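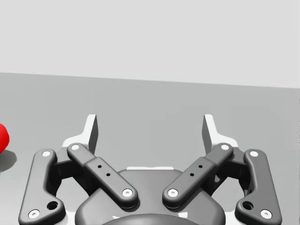 My neighbor thinks I play video games in the garage until midnight. I can see why. The door is half up, there's a laptop glowing on the workbench, and I'm hunched over it swearing at a gray hand. What I'm doing is practicing, on a simulated gripper, for the real one that sits in parts in a shoebox by my elbow.

The build started in February, when I joined Skavholm, the shared workshop across the tracks from my house. I went in to fix a chair. I came out with a membership, a bag of bearings and a plan to make a robot arm that could clear the breakfast table (my kids have named it Derance, and no, I don't know why either). I had built exactly zero robots at that point – unless you count a motorized cat feeder that scared the cat.

"Don't cut anything yet," Gilang Harahap told me on my first evening. He runs the electronics bench and has seen a lot of people cut things. "Get it moving on the screen. Plastic costs money."

So I drew the gripper first and put it in a simulator, with a plain tabletop, a plain wall and something red to go after. The camera in there rides right behind the hand, looking out past the fingertips, and after a week or so I started reaching for my coffee as if I had two flat plates where my fingers should be!

The design is the common kind where the jaws stay parallel as they close. Each side has an outer link and an inner link, and as long as they keep step, the fingertip slides in without tipping. Mine tipped. I had the inner links a hair too short, 4 millimeters, and every time the jaws closed they toed in like a kid on his first pair of skis. On screen that took me an evening to fix. In plastic it would've been a whole new set of parts and probably a sulk.

Round things were the next headache. Flat pads and a smooth curved surface don't have much to say to each other, and if I came in even slightly high the target squirted out of the grip and rolled off across the table. I logged 252 tries before I got bored of logging. The cure was dull: come in lower, close slower, and stop trusting the default friction number, which I'd left way too slippery.

Printing was almost relaxing after that. The links took two nights on the workshop's printer, a cranky old Tjoa that everybody loves and everybody complains about, and I reamed the pin holes by hand because they always come out tight. I've spent $26 on pins and screws so far, including the ones I dropped down the floor drain.

Then there's the motor. I have a little Sitell servo that I bought secondhand, and it hums when it holds position, a thin mosquito hum that makes my teeth itch. Gilang says to add a bit of dead band in the controller and let it relax. I tried that last night and the hum stopped, but now the jaws sag open a touch when the arm tilts, so I'm somewhere in between, nudging one number up and down with a cold slice of pizza in the other hand.

Next up is the wrist, which I've drawn 5 times and hated 5 times. If you've got a cable route through a rotating joint that doesn't chew up the insulation, I'm at Skavholm most evenings after seven, at the bench by the drill press.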